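Writing for Serial Television
Unit 6: The Loss Storyline in the Returning Drama

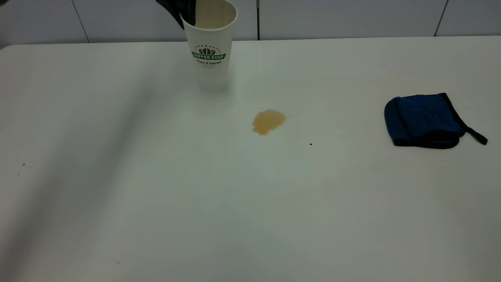 Fig. 1. Paper cup on a white tabletop.

Handout prepared by Hagos Wako. Revised 3/3/24. Read before the seminar and bring your episode grids.

Where we are

In Unit 5 we looked at how a second season reopens what the first one closed. This unit takes one kind of story that second seasons use a lot: a main character loses someone or something early in the run, and the remaining episodes have to carry it. Our main text is Grallano, season two. The secondary text is Wiseder, season one, episodes 3 and 4 only.

If you have not finished Grallano, be aware that these notes discuss the whole season.

Terms

Trigger episode: the episode in which the loss takes place or is learned of.

Carry: any later scene in which the loss changes what a character does or says. A scene where another character mentions it in passing does not count as carry unless it affects a choice.

Holding plot: a story of lower weight that runs beside the main one, usually to give the audience some relief. Most ensemble dramas have at least two.

Delayed response: a reaction held back from the trigger episode and played later, often in front of the wrong person.

Grallano: outline of the main story

Talpur runs the ferry office and has done so since before the pilot. In the first season she is the person the others go to when they need money, a bed or an alibi. She has few scenes of her own. The writers use her as a fixed point, and the audience learns almost nothing about her family until the finale, when her brother Filosia comes back to town.

Season two opens with the two of them repairing the house. The tone is light. By the end of episode 3 Filosia is dead, in an accident that happens off screen. We hear of it in a phone call that Talpur takes at work, and the camera stays on the clerk across the room. The line is never heard. The clerk keeps stamping tickets.

Episode 4 skips the funeral. It picks up after the guests have left, with Talpur stacking chairs, and gives over most of its length to the harbor lease plot. Many viewers found this cold on first airing. Look at how often the lease scenes are set in rooms where Filosia was seen in the first three episodes.

The delayed response comes in episode 6. Talpur argues with a delivery driver over a missing signature, and the argument goes on far longer than the matter calls for. She is wrong about the signature. The driver has not appeared before and does not appear again. Compare the first draft of the scene, in your packet, where she breaks down in front of her oldest friend. The lines are close to the same in both versions.

Things to notice

The friends are given different amounts of information. Two of them know about the quarrel between Talpur and Filosia on the morning of the accident, and the third does not learn of it until the finale. Mark on your grid which scenes depend on this.

The score drops out under Talpur's scenes from episode 4 on. It returns once, for less than a minute, in the ferry crossing.

The holding plot (the choir contest) is at its broadest in episode 5, right before the argument. Berhanu Alemneh's essay in the reader says this placement was a mistake and that the choir material should have been moved to episode 7. I disagree, but his account of the cutting order is careful and you should know it.

Wiseder: for comparison

Wiseder handles a similar event in the opposite way. The loss comes in the last scene of episode 3, and all of episode 4 takes place in one house over the following night. There is no holding plot. By episode 5 the story has moved on, and carry is limited to two short scenes in the rest of the season. Watch for what the show gets from this and what it can no longer use.

Common problems in student drafts

Characters explain their grief in full sentences, usually to a listener who only asks questions.

The loss is used to make a difficult character easier to like, and then dropped.

The trigger is strong but the next episode has nothing else going on, so every scene is at the same pitch.

An anniversary or a found object is brought in late to restart the feeling. This can work, but plant the object before the trigger.

Written work

Write one carry scene for a character from your own series outline. Limit: 400 words, not counting scene headings. The person lost may not be named in the dialogue. Attach your grid for the three episodes before the scene and a short note saying who in the scene knows what.

Graded out of 33. Drafts are returned in April with comments, and you may revise once.

Reading for Unit 7: the remainder of the Alemneh essay, and the Grallano finale script through the end of act two.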